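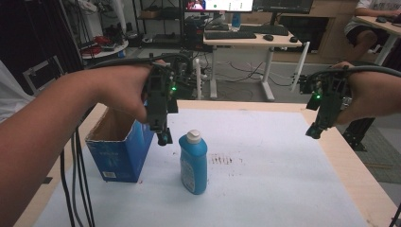
A bottle, an open box and two hand-held grippers at the Kamthorpe packing office.

Tươi Lò packed orders at Kamthorpe for 12 years. On Monday she spent most of her shift putting things in boxes again, only this time with a black gripper in each fist and cables trailing behind her, so that a machine might someday learn to do it from her.

The company calls this a promotion. Her new title is demonstrator, and it comes with a raise that she describes as "enough for the bus." She is one of 5 packers moved off the floor in November, when Kamthorpe signed up with Condora, the automation firm that wants to put arms on its packing lines. The firm's pitch is that people who know the work should be the ones to teach it. What happens to them once it has been taught is covered in a single paragraph of the agreement, and the paragraph mostly says that everyone will talk later.

Hendrik Masilela, who runs the program for Kamthorpe, is cheerful about all this. He talks about sore backs and about jobs he can't fill on the night shift. Those are real problems. But when I asked which of the packers would be kept on, and doing what, he told me it was too early to get into numbers. It was not too early for the number of recordings. Each demonstrator is expected to produce up to 300 a week.
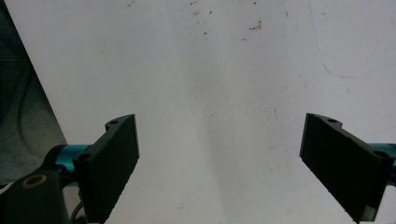
The work is slower than packing and, by most accounts, duller. You close the fingers on a thing, lift it, put it down, let go, and start over. Packers are proud of their shortcuts – the flick of the wrist, the flap held down with an elbow – and a pair of flat black fingers has no use for an elbow. Định Huỳnh, who trained half the day shift, says he has had to unlearn his own hands. "They wanted my experience," he told me. "Then they told me to stop doing it that way."

Shih-chieh Liu, an engineer on the project, concedes the point. The machine can't copy what the tool can't do, he says, and he thinks better tools will come. Perhaps. I heard much the same at the Wimerholm warehouse 4 years ago, where the arms now handle one size of carton and people handle the rest, at a pace set by the arms.

Lò isn't angry, which surprised me. She likes sitting down at lunch with the engineers, and her shoulder has stopped aching. She has also asked for the retraining promise in writing, twice. She was still waiting when I left.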